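FOR IMMEDIATE RELEASE
December 9, 2021

Limurside Spirits Launches Bottled Vermouth Cocktail for Home Bars

MALTDALE – Limurside Spirits will begin selling Barrera, a ready-to-pour vermouth and bitter orange cocktail, at its Maltdale tasting room this month. The first run is 2000 bottles. Barrera is made with red vermouth, brandy and an orange bitter produced at the company's Mostberg distillery.

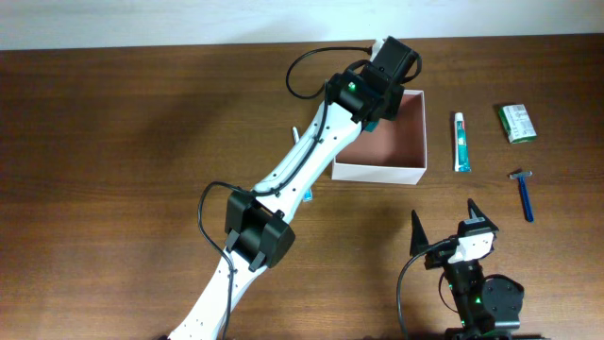 Barrera is meant to be served at home without any mixing. Pour it over ice, stir for a few seconds and add a strip of orange peel. A plain brown wooden table with a long grain, set against an off-white wall, is all the bar it needs. Bottles keep for up to 7 weeks in the refrigerator after opening.

"People asked us for something they could put out with olives and cheese," said Mirjam Imhof, head distiller at Limurside. "We tested 157 versions. The early ones were too sweet, and we kept cutting the sugar until the orange came through."

The recipe was settled in June. The vermouth rests with the orange bitter for 2 months before the brandy is added – a step that softens the peel.

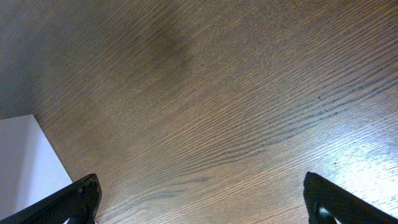
Where to Buy

Barrera will be sold at the tasting room in Maltdale and at the distillery shop in Mostberg. Restaurants and bars can order by the case through the Limurside trade desk. Buyers must be of legal drinking age.
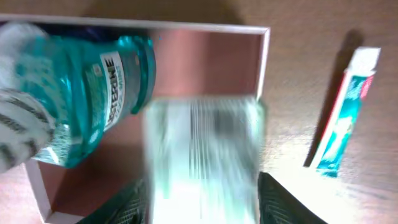
A bottle of Listerine mouthwash, tilted on its side.

About Limurside Spirits

Limurside Spirits makes vermouth, brandy and bitters in small batches. Its tasting room offers guided tastings and cocktail classes.

Media contact: Mirjam Imhof, Limurside Spirits, Maltdale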